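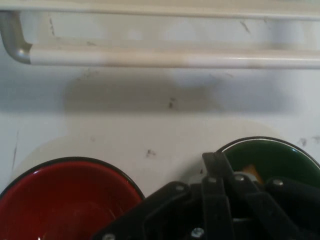 Mark Anthony Tiongson wrote that he had cooked for six years with nothing but a countertop oven and a hot plate, and that every class he looked at began by telling him to preheat a full-size range. Was there a class for the kitchen he had?

About Skallby

By Jurgita Sakalauskas
Fri 28 February
5 min read
63 shares

There is now. Skallby is a small cooking school for people who cook in small kitchens. We teach on countertop ovens, on ordinary tables, with the kind of bowls and plates most people already own. We have two teaching rooms, a pantry and a store closet that we keep meaning to reorganize.

Who comes here

Most of our students rent. Some live in studio apartments where the range was taken out years ago, some are in student housing, and a good number are older people who have stopped using a big oven and want to get more out of the small one. A few have a perfectly good kitchen and don't like heating the whole house in summer to bake four potatoes.

You don't need any experience. If you have never switched on an oven, take First Week. If you already cook most nights, you will probably be bored by First Week and should start with One Rack.

What we teach

First Week is toast, eggs in a dish, roasted vegetables, one tray of chicken and one of beans. It runs over five evenings. The first evening is nearly all toast, and people are sometimes surprised by that. Toast is quick, the ingredients cost very little, and you can see the result. Students make slice after slice at different rack heights and settings and write down what they get. By the end of the evening they know where their oven runs hot, and they use those notes for everything that comes after.

One Rack is the longer course. It covers full meals cooked on a single wire rack, in order, with each part finished when it should be. Much of it is planning. You can't put the fish and the carrots in together and expect both to be right, so we work backward from the time you want to eat.

Cold Side is a half-day class on everything that happens outside the oven: salads, dressings, pickles, sandwiches, storing leftovers. It fills up faster than the others in warm weather.

We also run a short class called Cleaning Up. It is free if you are enrolled in anything else. Crumb trays, racks, glass doors, baked-on cheese.

How the tables are set

Each station has an oven at one end and open table beside it. We put the oven on the right and leave the rest of the surface clear enough to work on. Left-handed students can ask to have it moved before class. Please ask before and not during, as the ovens are awkward to lift and the plugs are on one side of the room.

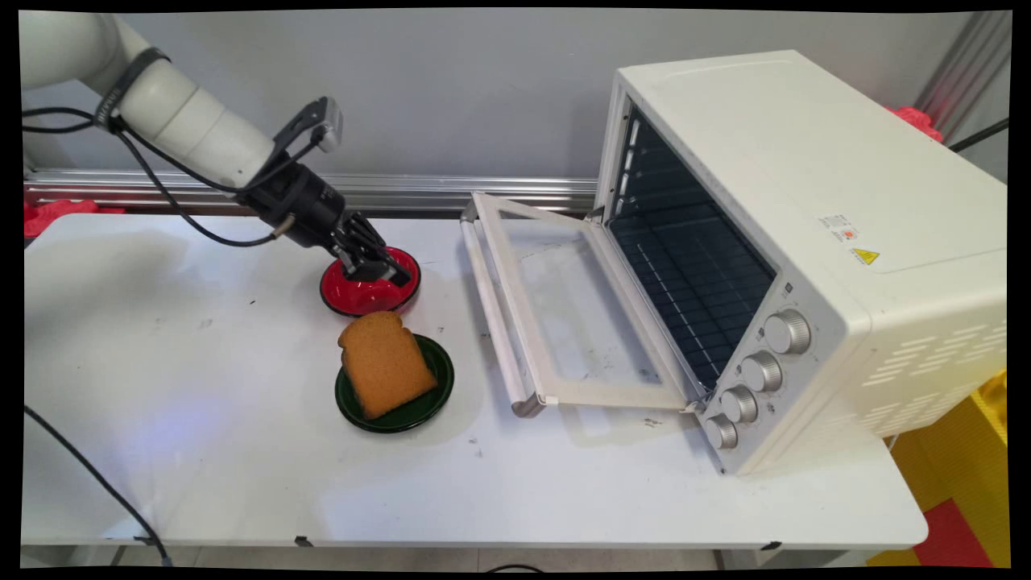
The doors on these ovens fold all the way down, and they take up a lot of table when they do. New students tend to forget this and park a bowl right where the door needs to go. We teach a landing spot: one plate, set out before the oven is opened, close enough that the bread has only a short way to travel. Keep the plate off the glass. Bowls stay back from the hinge until you need them.

The tables are white, and so are the ovens we use most. White shows crumbs and scorch marks, and it shows whether the last class wiped down. It also shows every scratch. We don't replace a surface for being marked if it is sound and clean.

The dishes are a mix. The red and dark green pieces came from the closing sale of a lunch counter called Jesterex, and we have added to them since with whatever was plain and heavy. We use color for teaching. Red is for mixing or holding something, and green is for serving from. It saves a lot of "which one do you mean" when a room is busy. Nothing in the set is precious. If you break a plate, tell the instructor so the floor gets swept, and that is the end of it.

The ovens themselves

We use three models and we do not sell any of them. The one most students meet first is a large white oven with four knobs down the front. We like knobs for teaching. An instructor across the table can see how a knob is set, and a student with floury hands can turn one.

Every oven gets a toast test on the first working day of the month. One slice of plain white bread, center of the rack, same setting, same time. The slice goes on a plate with the oven's number on a card and we compare it with last month's notes. If it comes out paler or darker than it should, the oven is pulled and looked at by Shenoy, the repair shop two streets over. They have kept our oldest oven going long past the point where we would have given up on it.

How we got started

I began teaching in my own apartment, with two students at a time and a single oven. The table was also my desk. When the waiting list got silly I rented a room behind Vovine, a fabric store, for one evening a week. We carried the ovens in and out in a hand cart, and for a long time there was a bag of zippers that traveled back and forth with us because it had been packed with the trays by mistake and I kept forgetting to return it.

The present building came after that. It had been a print shop. The floor was level, the wiring was good and there was a sink in each room, and that settled it. We opened the second room the following April.

Mark, whose letter is quoted at the top of this page, took the first One Rack course. He teaches it now.

Sizes and prices

Classes are small. First Week costs $50 for all five evenings, with food included. One Rack is priced by the session and you can pay as you go. Cold Side is $33. If the price is the thing stopping you, write to us and say so in one line. We don't need an explanation. We hold places back in each course at no charge.

What to bring

An apron if you like wearing one. A container with a lid, for taking food home. Closed shoes. A notebook, or the sheets we hand out at the door, which have a grid on them for rack height, setting and minutes.

You may bring your own oven to One Rack if it will fit on half a table. A surprising number of people do this, and it is a good idea. The notes you take in class will then match what you have at home. Check the cord before you come and empty the crumb tray.

Allergies and diets

We cook with wheat, eggs, milk, fish and nuts in both rooms, and we can't promise any table is free of traces. We can change most recipes if we hear from you two days ahead. Gluten-free bread behaves differently in the oven and browns on its own schedule, so students using it get a separate toast sheet.

Visiting

You are welcome to sit in on the last half hour of any First Week evening before you sign up. There is usually something to eat. Come in by the side door, as the front one sticks, and hang your coat on the rail past the second room.

2 comments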